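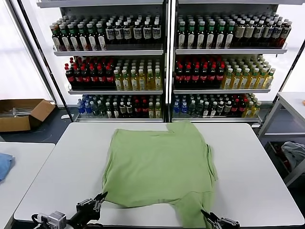 Flitircombe Clothing Exchange: progress report to the Suvarna Fund
August 24, 2024

Hi all,

Time for our second update, and I'm happy to say it's a much cheerier one than the note I sent in February! Back then we had no lease and a leaky storage unit. We've now been in the old shoe store on the corner for a full season, the roof is sound, and people are finding us.

The numbers first, as I know you need them for your board. We've given out 1039 items of clothing since opening, to 122 households. Kids' school clothes go fastest (no surprise in August), then work pants, then coats, which I didn't expect in this heat. Men's shoes are still our weak spot. We have almost nothing above a size 11 and I've had to send people away, which I hate doing.

Money is a little tighter than planned. The electric deposit came in $300 over what we budgeted, so I moved that from the signs line and we're making do with a painted board in the window. If you'd like that handled differently, just say so and I'll redo the sheet.

The Jirkeo laundromat is still washing donations for us at half price, and Lamano has offered us their parking lot for a fall coat swap. I said yes right away and then realized we own four clothing racks, so I'm on the hunt for more. We have 29 families signed up for it already!

Still to do before the next report: longer hours on Thursdays, a proper intake form in Spanish, and a decision on whether we take bedding. I keep going back and forth on the bedding. It takes up so much shelf space, but people ask for it every week.

The receipts are in a separate file.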